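Unit 4: Battery life and standby power in portable devices
Notes by Snežana Kadrić

4.1 Capacity

Battery capacity is given in watt-hours (Wh). Many spec sheets give only milliamp-hours, which cannot be compared between devices unless the cell voltage is also known. To convert, multiply amp-hours by nominal voltage.

Run time in hours = capacity in Wh / average draw in W

Use average draw, not peak draw. The peak figure matters for sizing the regulator (Unit 5). 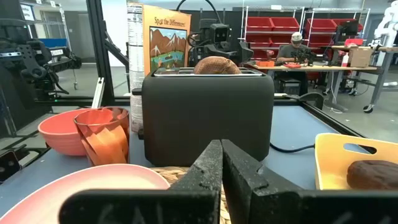 4.2 Standby draw

A device that is switched off at the button usually still draws current. The clock, the wake circuit and the radio are the common loads. For the Draster handheld recorder used in the lab, assume 25 mW in standby and a 60 Wh pack. Self-discharge is ignored in the first two problems and included in the third. 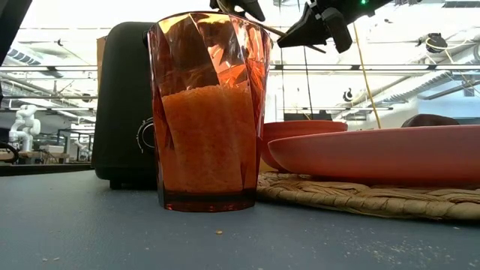 4.3 Measuring

Put the meter in series on the lowest range that does not clip. Wait until the reading settles. Radios wake in short bursts, so a single reading will be too low or too high; log for at least 130 seconds and take the mean. The meter's own voltage drop must be noted on the sheet.

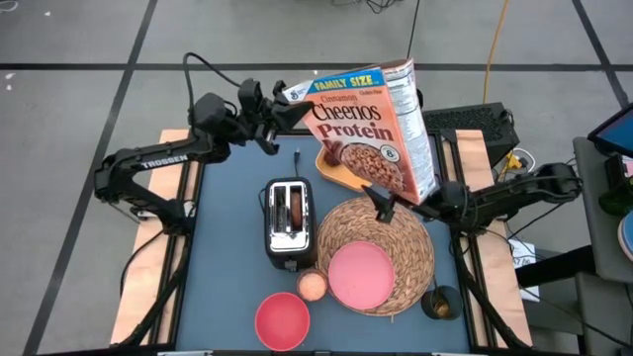 4.4 Problems

1. Find the standby time of the recorder in days.
2. Repeat with the radio disabled, using your own measured draw.
3. Repeat problem 1 with self-discharge of 2 percent of full capacity per month.

Show units at every step. Reading: Lapiņa, chapter 3. Sheets go to Theerawat Thammasiri before the October lab.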